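第三章　安放、组装与初次设置
最后更新：三月

欢迎您翻到第三章。前面两章讲的是开箱清点和各部件的名称，如果您是直接跳到这里来的，也没有关系，遇到不认识的部件名，回头看一眼第二章的部件表就好。这一章从把Iro落地灯请到屋里合适的位置讲起，一直讲到您第一次舒舒服服地坐在灯下看书。全程不需要电钻，也不需要梯子，用到的那把小扳手已经放在配件袋里了。

我们建议您挑一个白天、不赶时间的时候来做。泡杯茶，把茶放远一点，然后咱们慢慢来。

3.1　先给灯找个地方

很多朋友习惯先把灯装好再满屋子挪，Iro的底座是实心的，装好以后分量不轻，来回搬既累人又容易磕到门框。所以请您先空着手在屋里走一走，把位置定下来，再把箱子搬过去就地组装。

1. 想好这盏灯主要给谁用、做什么用。看书、写字、缝补、陪孩子在桌边玩，需要的高度和方向都不太一样。如果一家人都要用，请以停留时间最长的那一位为准。

2. 在选定的座位上坐下来，摆出您平时最自然的姿势。惯用右手的朋友，灯放在左后方比较合适；惯用左手的朋友请放在右后方。这样写字的时候，手的影子会落在本子外面，不会盖住正要写的那一行。

3. 请家里人帮忙，在您觉得合适的地方用一小段纸胶带做个记号。没有人帮忙的话，坐着把一只拖鞋轻轻推过去，也能当记号用。

4. 量一量记号到墙面的距离。灯杆中心离墙至少要留出26厘米，灯臂往后转的时候才不会蹭到墙。墙上挂着画框或者装了搁板的，请从画框或搁板的外沿量起。

5. 抬头看一看，灯头上方和四周不要有窗帘、挂毯、干花、纸灯笼一类的东西。窗帘请拉到最开和最合两个位置各看一遍，有些窗帘合上以后会比想象中鼓出来不少。

6. 低头看一看地面。硬地板、瓷砖、短毛地毯都可以直接放。长毛地毯请在底座下面垫一块平整的硬板，板子要比底座大一圈。

注意：请不要把灯放在浴室、没有封闭的阳台，或者离水池、加湿器出雾口很近的地方。灯头的散热孔朝上，水汽容易从那里进去。

注意：地暖房间可以正常使用，但电源适配器请不要直接搁在发热的地面上，放到插座旁边的小架子上，或者挂起来，都行。

还有一件小事值得提前想：插座在哪里。随机的电源线足够绕过一张普通的单人沙发，但如果要横穿走道，我们劝您还是换个位置。实在换不了，请把线沿着墙角走，再用线卡固定好。从地毯底下穿过去看着整齐，时间久了线皮会被踩坏，请不要这样做。

3.2　组装底座与灯杆

位置定好了，就可以把箱子推过去了。请先铺一块旧床单或者厚毛巾，既保护地板，也保护灯杆上的漆。零件落在布上不会滚远，收拾起来也方便。

1. 把底座从泡棉里取出来，平放在布上，有橡胶脚的一面朝下。底座沉，请用双手托住两侧，膝盖弯一弯，不要只靠腰使劲。

2. 取最粗的那一节灯杆，也就是下节。您会看到一端有一个小缺口，另一端是螺纹。带缺口的一端朝下，对准底座中央的凸起插进去，感觉到它落稳了，再轻轻左右转一转，确认转不动。

3. 一只手扶住灯杆，另一只手把底座和灯杆一起慢慢侧过来，让底座的底面朝向您。从配件袋里取出长螺栓和大垫片，垫片先套上，然后把螺栓用手拧进去。

4. 手拧到拧不动了，再用小扳手加半圈。半圈就够了，太紧的话以后搬家拆卸会很费劲。

5. 把底座重新放平。轻轻推一推灯杆顶端，灯杆应当直立，底座四周应当都贴着地面。

6. 取中节灯杆。电线已经预先穿在里面了，两头各露出一小段。把中节下端的插头和下节上端的插座对接，听到“嗒”的一声，再把多余的线轻轻送回杆内，然后顺时针旋紧两节灯杆。

7. 上节灯杆照同样的办法装好。上节有一圈银色的调高套环，请让套环上的小三角朝向您平时坐的那一侧。

注意：旋灯杆的时候，请转上面那一节，下面那一节保持不动。如果两节一起转，里面的线会跟着拧，拧多了接头会松。

小提示：如果螺纹刚进去就觉得涩，多半是歪了。请退出来，擦一擦，再对正了重新来一次，不要硬拧。

我们客服的Syahrul Simanjuntak接过不少关于“灯杆有点歪”的电话，他让我们在手册里加上一句：先看看地板平不平。老房子的地面常常有一点坡度，底座装得再正，灯杆也会跟着斜。您可以把灯换到另一间屋里比一比，或者在底座较低的一侧橡胶脚下垫一片随机附送的薄毛毡。垫一片不够，可以垫两片，再多就不稳当了，请另选地方。

3.3　安装灯臂与灯头

这一步最好有两个人，一个扶，一个拧。一个人当然也能完成，请把灯杆先降到最低再开始。

1. 松开调高套环：逆时针转小半圈，扶着上节慢慢往下送，送到底以后把套环转回来锁紧。

2. 取出灯臂。灯臂中间有一个关节，出厂时用一根橙色扎带捆着，现在请先别剪。

3. 把灯臂末端的接头插进上节灯杆顶部的圆孔，方向不用太讲究，反正装好以后还能转。插到底，会感到轻轻一顿。

4. 用小扳手把圆孔侧面的小螺钉拧紧。拧到灯臂能转、但松手以后不会自己转，就是合适的松紧。

5. 取出灯头，撕掉发光面上的透明保护膜。保护膜边角上有一个小耳朵，捏住它斜着往外拉，一下就能揭干净。

6. 灯头背面的卡扣对准灯臂前端的卡槽，水平推进去，直到卡扣弹起来。轻轻往外拉一下，拉不出来，就是装牢了。

7. 现在可以剪掉橙色扎带了。请一只手扶住灯臂再剪，里面的弹簧是绷着的，一松开灯臂会自己往上抬。

小心：剪扎带的时候，脸和眼镜请离灯臂远一些，也别让小朋友凑在旁边看。弹簧的力气比看上去大，碰到下巴会很疼。

8. 试着把灯臂抬高、放低、左右转一转。灯臂应当停在您松手的位置。如果它自己慢慢往下沉，请把关节侧面的旋钮顺时针紧一点；如果推起来很费力，就松一点。

灯头可以左右各转半圈，转到头会有阻力，那是内部的限位，再用力就会伤到里面的线了。要是您想照的方向刚好在限位的另一边，请从另一头绕过去。

3.4　装上Grímsdóttir柔光罩

柔光罩是单独包在薄棉纸里的，圆圆的一片，直径37厘米，拿起来很轻。它的作用是把光匀开，灯头直接照在亮面纸上会有一块晃眼的反光，加上它以后就柔和多了。白天补光可以不装，晚上看书我们建议您装上。

1. 洗手，擦干。罩子表面容易留指印，留了也不要紧，擦得掉，只是不如一开始就干干净净来得省心。

2. 从棉纸里取出柔光罩，捏住边缘，有磨砂感的一面朝外，光滑的一面朝着灯头。

3. 把罩子边上的三个小爪对准灯头边缘的三个凹口。三个爪的间距不一样，只有一个方向能对上，对不上就转着找一找。

4. 均匀地往里按，三处依次“嗒”地扣住。

5. 取下的时候，先找到写着“起”字的那只爪，用指腹往外轻轻一拨，其余两只就跟着松了。

注意：请不要用布、纸、丝巾代替柔光罩盖在灯头上，也不要在柔光罩外面再加一层。灯头需要散热，盖住了会自动降低亮度，盖久了布料也可能变色。

棉纸和纸盒请留着。换季收纳或者搬家的时候，还是原来的包装最贴合。

3.5　接通电源与第一次开灯

1. 把电源适配器的圆头插进底座背面的插孔，推到底。

2. 再把适配器插到墙上的插座里。请按这个顺序来，先灯后墙，以后拔的时候反过来，先墙后灯。

3. 灯杆上与腰差不多高的位置有一个旋钮，外面包了一圈布纹胶。旋钮下方的小点会慢慢亮起来，过一会儿变成稳定的白色，表示可以用了。

4. 按一下旋钮，灯亮；再按一下，灯灭。

5. 转动旋钮，调的是明暗。按住旋钮再转，调的是冷暖。这两个动作刚开始容易弄混，多转几次，手就记住了。

第一次开灯，灯会从最暗处缓缓亮起来，这个过程比以后每一次都要慢，请耐心等它一下。如果旋钮下方的小点一直在闪，请拔掉墙上的插头，喝口茶，再重新插上。

注意：请只使用随机附带的电源适配器。其他适配器的圆头有可能也插得进去，但电压未必合适。若适配器遗失或损坏，请联系Wustdale服务站配同型号的。

新灯头几天使用时，可能会闻到一点淡淡的气味，那是灯头内部的导热材料受热散出来的，通常用几个晚上就没有了。开窗通通风即可。如果气味越来越浓，或者有焦糊味，请马上断电，并与服务站联系。

3.6　三个预存的光色，以及怎样挑选

Iro出厂时存好了三个光色，双击旋钮就会依次切换：

晨光：偏冷、偏亮，适合早上醒神，也适合找东西、擦桌子。

工作光：冷暖居中，写字、做手工、给衣服配线，都用它。

晚光：3,000 K，暖而安静，适合饭后看书聊天。

这三个名字只是我们取的，您晚上用晨光、早上用晚光，灯也不会有意见。眼睛舒不舒服，您自己最清楚。

要了解它们各自的脾气，有个很好玩的办法，孩子也能一起来：

1. 天黑以后，关掉屋里其他的灯，拉上窗帘。

2. 找几件颜色饱满的小东西，彩色块件、毛线团、书脊、水果都行，放在灯下一块深色、不反光的底子上。颜色种类多一些，看起来更有意思。

3. 打开灯，从晨光开始，每个光色停一停，让眼睛适应一小会儿，再看那些颜色有什么变化。

4. 特别留意紫色和蓝色。它们在偏暖的光里容易显得沉一些，红色和黄色则会显得更热闹。

5. 再看看浅色和深色挨在一起的地方，比如同一件东西的顶面和侧面。明暗分得清楚，说明灯的角度合适；顶面白花花一片，就把灯头往旁边偏一点，或者把亮度调低一些。 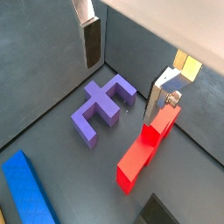
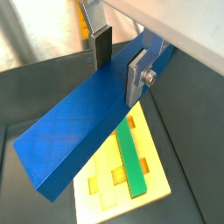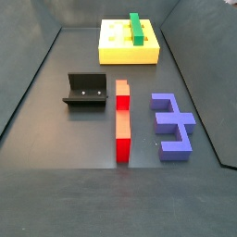
依次为：紫色与红色；蓝色；黄色与绿色。

6. 三个光色都看过一遍，挑出您最喜欢的那个，把旋钮停在那里。

7. 如果觉得某个光色总差那么一点，按住旋钮慢慢转，转到满意为止，然后按3.7节的办法存下来。

挑光色的时候，请尽量别拿手机屏幕来比较。屏幕自己会发光，很多手机晚上还会自动偏黄，越比越糊涂。拿一张白纸放在旁边最可靠，白纸看着舒服，别的颜色多半也错不到哪里去。

若您用Iro来配毛线、选布料，我们建议用工作光初选，第二天在窗边的自然光下再看一眼。两次都觉得合适，那就放心买吧。灯光再好，也比不上窗边那一眼踏实。

3.7　保存您自己的习惯

旋钮可以记住两组您自己的设置，我们叫它“甲位”和“乙位”。家里有两位常用的人，正好一人一个。

1. 先把亮度和冷暖都调到您喜欢的样子。

2. 连按三下旋钮，小点会变成琥珀色，表示灯在等您吩咐。

3. 向左转一格，存到甲位；向右转一格，存到乙位。

4. 小点闪两下，恢复白色，就存好了。

以后想用的时候，长按旋钮再松开，灯会亮到甲位；再长按一次，换到乙位。想改的话，照上面的步骤重新存一遍，新的会盖掉旧的。

小提示：存的时候如果手慢了，小点会自己变回白色，什么也没有存进去。没关系，重新连按三下就可以了，灯不会嫌您慢。

停电或者拔插头，都不会丢掉您存好的设置。只有恢复出厂设置才会清空，方法见第五章。请别让小朋友一个人读第五章。

常有朋友问，亮度究竟调到多少才算够。对多数成年人来说，普通开本的书，书页上大约400勒克斯就很从容了。家里没有照度计也不必去买，您可以这样试：翻开一本字比较小的书，从最暗处慢慢转亮，转到您第一次觉得“能看清”，再往上加一点点，差不多就是了。年长的家人可能要再亮一些，请让他们自己来转，旁人替着调，往往调不到心坎上。

3.8　不同座位的高度与角度

下面这几种坐法是来信里问得最多的，挑您用得上的看就好，不用全读。

（一）单人沙发上看书

1. 坐好，书拿在平时的位置。

2. 调节灯杆高度，让灯头下沿略高于您的头顶。

3. 灯臂从肩膀后方伸过来，灯头朝向书页，略微斜着。

4. 抬起头看看正前方，眼睛的余光里不应当看到发光面。看得到的话，把灯头再往下压一点，或者把灯往后挪半步。

（二）书桌前写字

1. 灯放在不拿笔的那一侧，略靠前，灯臂伸到桌面上方。

2. 灯头比沙发上看书时低一些，罩子大致与桌面平行。

3. 把笔尖放在纸上，看看影子落在哪边。影子盖住了要写的字，就把灯臂再往侧面转一转。

4. 桌上有玻璃板的，请务必装上柔光罩，然后坐着左右晃晃头，哪里都不见刺眼的光斑才算好。

（三）床头

1. 灯放在床头柜外侧，底座不要伸到下床落脚的地方。

2. 用晚光，亮度调到最低，再一点点加上去。

3. 灯臂收短，灯头朝向自己这一侧。身边有人先睡的话，可以把灯头稍微转向墙面，借墙上的反光看书，比直接照要柔和得多。

4. 躺下来，伸手试试能不能够到旋钮。够不到就把灯往床头方向挪一挪，别养成探着身子去够的习惯，容易连灯一起带倒。

（四）和孩子一起在地垫上玩

1. 灯杆升高，灯头朝上，照天花板。整间屋子会均匀地亮起来，孩子趴着、躺着，都不会被光直直地照到眼睛。

2. 底座请放在沙发后面或者墙角，让孩子推不到、爬不上。

3. 电源线全部收在底座后侧，用随机的绑线带束好，不要留出线圈。

小心：Iro不是玩具，也不是扶手。学走路的孩子喜欢抓着竖直的东西站起来，这个阶段请大人在旁边看着，或者先把灯收到别的房间，过些日子再请回来。

（五）做针线

1. 用工作光，灯头放低，离手里的活计近一些。

2. 缝深色布料的时候，请让光从侧面来，针脚会清楚许多；缝浅色布料，光从上方来更合适。

3. 每缝完一段，抬头看看远处，让眼睛歇一歇。灯可以一直亮着，眼睛不行。

家里有猫的朋友请多留一份心。灯头摸起来温温的，冬天对猫很有吸引力。我们试过不少劝它们下来的办法，收效都不大，最好的还是在附近给它另外准备一个暖和的垫子。灯臂承不住猫的重量，跳上去以后关节会慢慢变松，松了请照3.3节第8步重新紧一紧。

3.9　头一个星期的小检查

新灯装好以后，各处的螺纹和关节会有一点磨合，用上一个星期，请您花几分钟看看下面几处：

1. 关灯，拔掉墙上的插头，等灯头凉下来。

2. 扶住灯杆上端轻轻晃一晃。有松动的感觉，就把每一节再顺时针旋紧。

3. 把底座侧过来，看看底下的长螺栓有没有松。松了再拧一点，还是那句话，不用太紧。

4. 摸一摸电源线，从圆头一直摸到适配器，看看有没有被压扁、打折的地方。

5. 看一眼灯头上方的散热孔，有灰的话用软毛刷轻轻扫掉。

6. 用干的软布把灯杆和旋钮擦一遍。旋钮外面那圈布纹胶容易沾手油，可以用拧得很干的湿布擦，擦完再用干布过一遍。

以后每到换季照着做一次就行。柔光罩可以拆下来，用清水加一点点洗碗用的洗涤剂洗，冲净以后竖着晾，千万晾透了再装回去。请不要放进洗碗机，也不要拿吹风机的热风去吹，罩子会变形，三个小爪就对不上了。

3.10　常见的小状况

灯亮了，但是比刚才暗。
多半是灯头热了，自己把亮度降了下来。请看看散热孔有没有被盖住，附近有没有取暖器正对着它。挪开以后，过一会儿它会自己恢复。

旋钮转了没有反应。
先看小点亮不亮。小点不亮，请检查适配器两头是不是都插到底了；小点是琥珀色，说明灯正等着存设置，放着别动，等它变回白色再转。

灯光轻轻闪动。
请把适配器直接插到墙上的插座试一试。有些老式的调光开关和定时插座会让灯闪，Iro自己会调光，用不着它们帮忙。

灯臂转动时有吱吱声。
关节有点干了。请不要上食用油，也不要喷除锈剂，它们会沾灰，还可能流到电线上。把关节旋钮松半圈，来回转几次，再紧回去，声音一般就没有了。还响的话，可以向服务站要一小管专用的润滑脂。

柔光罩扣上以后有一边翘着。
三只爪里大概有一只没有进凹口。取下来，重新找方向，从“起”字那只爪的对面开始按。

半夜灯自己亮了。
请问一问家里的猫。如果没有养猫，请检查一下旋钮旁边有没有窗帘或者挂着的衣服，风一吹碰到旋钮，灯就会亮。

照着做了一遍还没有好，请不要自己拆灯头。灯头里没有可以自行更换的零件，拆开以后封条破了，里面的散热片也很难装回原来的位置。请把底座背面的编号抄下来，联系Wustdale服务站，电话和通信地址都印在保修卡背面。打电话之前，请把灯放在手边，插着电，这样我们可以一步一步陪着您看。

寄修的时候，请把灯臂降到最低，用软绳或者布条把关节捆好，灯头和柔光罩分开包。底座若没有损坏，就不必一起寄了，留在家里，省些运费。

3.11　收起来，或者搬家

需要长时间收纳，请按安装的相反顺序来：

1. 拔下墙上的插头，再拔下底座背面的圆头，等灯头凉透。

2. 取下柔光罩，包回棉纸里。

3. 把灯臂折到最低，捆好关节，再按住灯头背面的卡扣，把灯头水平抽出来。

4. 松开灯杆顶部的小螺钉，取下灯臂。

5. 逆时针旋开上节灯杆，轻轻拉出里面的线，捏住插头两侧的小耳朵分开。请捏着插头，不要扯线。中节也一样。

6. 最后拆底座的长螺栓。螺栓和垫片请装回配件袋，把小扳手也放进去，封好口，用胶带贴在底座底面，下次就不用满屋子找了。

收纳的地方干燥、平整就好。灯杆可以竖着靠在柜子里，也可以平放，上面别压重物。潮湿的季节，可以在箱子里放一小包干燥剂。

搬到新家以后，请从3.1节重新开始，哪怕您觉得位置早就想好了。新屋子的窗户、墙色和沙发高度都和原来不同，您以前存在甲位和乙位里的设置，到了新墙面前可能会偏亮或者偏暗，重新调一次再存就是。

Koton为Iro的旧用户保留着配件供应，灯杆、柔光罩、旋钮外圈都可以单独配。若家里天花板特别高，想加长灯杆，请选用我们的加长节，每盏灯最多加一节。别的牌子的灯杆即使螺纹对得上，重心也会变，我们没有办法替它担保。

遥控与定时的设置请接着看第四章。不打算用遥控的朋友可以直接跳过去，把遥控器里的电池取出来单独放好即可。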